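Stetetti Campus Boards > Clubs and Student Life > Culture Night, what are we doing about the dance slots?

Page 1 of 1

kolache_queen
OK so I was at the planning meeting for Culture Night and I came out more confused than when I went in. Last year every club got as long as it wanted and the show ran so late that half the audience had left before the Kenyan Students Union even got on stage. I felt terrible for them! This year the whole thing is capped at 90 minutes, food not included, and there are 13 clubs signed up. Do the math and it's not pretty. Neema Nzioka suggested every club gets one dance OR one song and that's it. I kind of like it but I know some of you are going to hate it, so let's hear it here before the next meeting.

tinikling_tom
I'm one of the people who hates it, sorry. A tinikling number is short. You bring out the poles, you do the fast part, people clap, done. A lion dance isn't short and can't be made short. If we all get one item then the club with the long item gets three times what I get. Give everybody the same number of minutes and let us decide how to fill them.

nneka_in_brotetow_hall
Same minutes sounds fair until you remember that changing over takes time too. Last year our drummers needed to get set up while the emcee told the same joke twice. If you split your minutes into two short things you've also got two changeovers, and who pays for those?

tinikling_tom
Then count the changeover in the club's time. I'd be fine with that.

marta_s
Hi, Märta Sæther here, I run the sound for these. Please, please count the changeover. I was behind the desk last August for the welcome show and I had people handing me phones with the music on them WHILE the dancers were walking on. One of them got a call in the middle of the song. If I can have the tracks the evening before I'll be a very happy person and I'll even bring cookies.

kolache_queen
Noted, and I'm holding you to the cookies.

folkloric_dan
Unpopular opinion maybe, but do we need 13 clubs on the stage at all? Some of us are better at food or at crafts. The Czech and Slovak table last year (Vlasta Kubíček was teaching people to paint eggs) had a bigger crowd than half the dances. I'd rather see eight good numbers and a lobby full of things to do.

nneka_in_brotetow_hall
And who picks the eight? That's how you get the big clubs on stage and the small ones next to the coat rack.

folkloric_dan
I said maybe! I meant clubs could volunteer for the lobby. Our club would. We have five members and one of them has a bad knee.

danica_z
I'd volunteer for the lobby too. I did the embroidery corner two years ago and I talked to more people in that one evening than in my entire first semester. But the lobby needs to be open before the show AND after it, otherwise everybody walks straight past you to get a seat. I'd say doors at 5:30, show at 6:30, and leave the lobby up until they kick us out.

tinikling_tom
5:30 is when a lot of us get out of lab. I can't be in costume by then.

danica_z
You're not in the lobby though, you're on stage, you've got a whole extra hour.

tinikling_tom
Fair. I withdraw the grumble.

agathe_p
Can I ask about the food? I'm doing the crepes again and last year the room they gave us had 2 outlets for six hot plates. We blew the power and I had to finish on a camping stove outside the back door, in the wind, in a skirt. Is it Wieczorek Hall again or did we get the ballroom?

kolache_queen
Wieczorek again. Ballroom went to the debate people. I did ask about the outlets and was told to "be mindful," so bring cold things if you can. Agathe gets first dibs on a hot plate for services to the community.

agathe_p
Merci, I'll take it.

nneka_in_brotetow_hall
Counterpoint, cold food at a culture night is a little sad? Our samosas are supposed to be hot. Half our line last year was people who smelled them from the stairs.

marta_s
You can fry them at your place and carry them over in a cooler with towels around them. We do it with waffles. They go a bit soft but nobody has ever handed one back to me.

nneka_in_brotetow_hall
Soft samosas. I'm going to pretend I didn't read that.

kolache_queen
OK, I've tried to pull together where we seem to be. Shout if I've got you wrong:

1. Same number of minutes for each stage club, changeover included. Tom and Märta for, Nneka on the fence.

2. Clubs can pick the lobby over the stage, and it's their own choice, no one gets moved there.
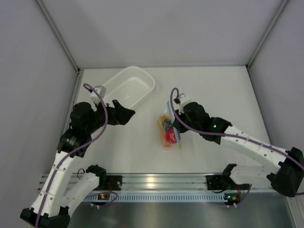 3. Music to Märta the evening before. No phones.

4. Lobby opens at 5:30 and stays open after the show.

5. Hot plates: Agathe has one, the other one is up for grabs. Make your case in this thread.

nneka_in_brotetow_hall
I'm off the fence if we get the other hot plate :)

folkloric_dan
That's a bribe.

nneka_in_brotetow_hall
It's a cultural exchange.

tinikling_tom
I'm good with 1 through 4. On 5, I still think we should ask the building again about the outlets, or see if the Plastell building next door would let us run the food over there. It's got a real kitchen.

agathe_p
It's a real kitchen with a lock on it. I asked last spring and never heard back. If someone else wants to try I'll give you the email I used.

tinikling_tom
Send it to me, I'll write to them tonight.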